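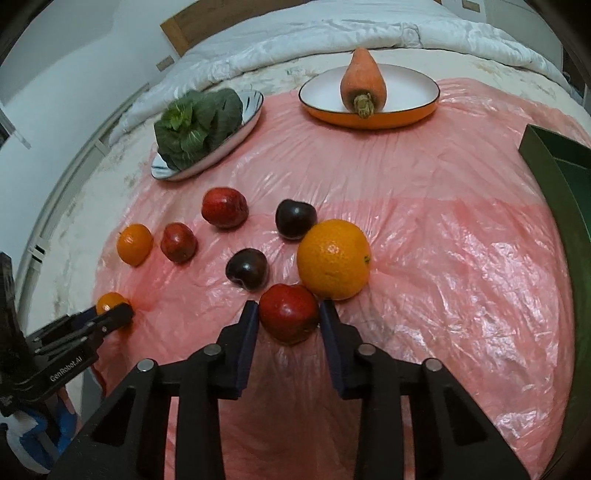

Open day at the Grutora retread works, Jernen

We run two vans and a seven-and-a-half-tonne lorry, and for the past few years the lorry has been on retreads at the back. I had never seen one made. When our tyre depot, Hutchins in Drelden, put a notice on the counter about an open day at the Grutora works in May, I put my name down for the morning tour.

The works is on the edge of Jernen, behind the old canal basin. The front block was built as a rope store and has 1803 cut over the door. Everything behind it is modern sheds. Parking is on the left after the weighbridge, and you sign in at a hatch, where they hand out ear plugs, a yellow waistcoat and toe caps that strap over your own shoes. Mine came off twice on the stairs.

The tour starts in the casing store. Worn tyres come in from depots and hauliers and are stacked by size, with a bar code stuck on the sidewall. Each one goes on a spreader and is turned slowly under a lamp while an inspector feels round the inside by hand. He marks any nail hole or cut in yellow crayon. There is also a machine that looks for separation between the layers, but we were told that most of the rejects are found before it gets that far. On the day before our visit they had taken in 391 casings and turned down 40 of them. The usual causes are running too soft, kerb damage and old repairs done badly.

Next is buffing. The remains of the old tread are taken off against a spinning rasp, and the casing comes out with a rough, even surface. The smell of rubber is strong in this part and the noise is the worst of the whole tour. You watch from behind a screen. The dust is drawn off through overhead pipes and sold on for matting.

Small injuries are then ground out and filled by hand. I would have liked longer at this bench, where a good deal of judgement seemed to go into how far to cut, but the group behind was catching us up.
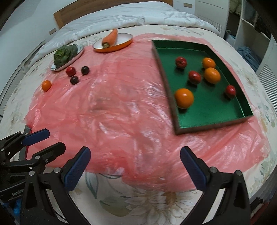 Oranges and small red apples on the green tray.

Building comes after that. A thin layer of uncured rubber goes on the casing, and the new tread, which arrives in long flat lengths with the pattern already moulded, is wrapped round and joined. The joint is stapled for the time being. I asked whether the joint is a weak point. The guide said that once cured it should be hard to find, and passed round a cut section. I could not find it.

The tyres are put in rubber envelopes, hung on a rail and rolled into the curing chambers. The doors were shut on two of these and the third was being loaded. It is warm in there, so leave your coat in the car if you go.

Last is final inspection, with the tyre inflated in a cage. Then it is painted, labelled and sent across to despatch. 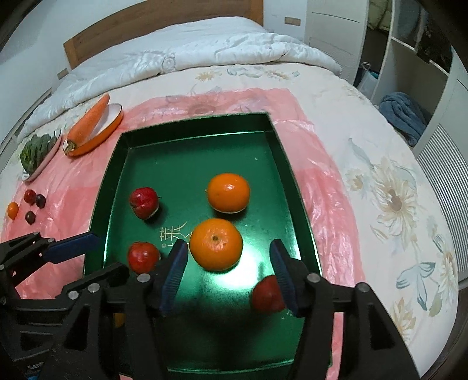

Apples and oranges in the tray.

Tea was in the canteen afterwards, and a man from the sales office took questions. The price quoted to us for a drive axle retread in our size, on our own casing, was £159 plus VAT, fitting extra. Getting your own casings back costs a little more and takes longer than having one from stock. He advised rotating and checking pressures when cold, which Hutchins tell us every time we go in. He was less clear on how many times a casing can be done. The answer was that it depends on age and condition, and that they would sooner reject one than argue over it later.

Car tyres are not done at Jernen any more. Several people in our group had come hoping to ask about them and were a bit put out, so the notice could have said.

The tour has a lot of standing and one steep metal staircase with no lift. No children under twelve past the casing store. Toilets are by the hatch only. We were out by half past twelve, and the afternoon groups were already queuing at the weighbridge.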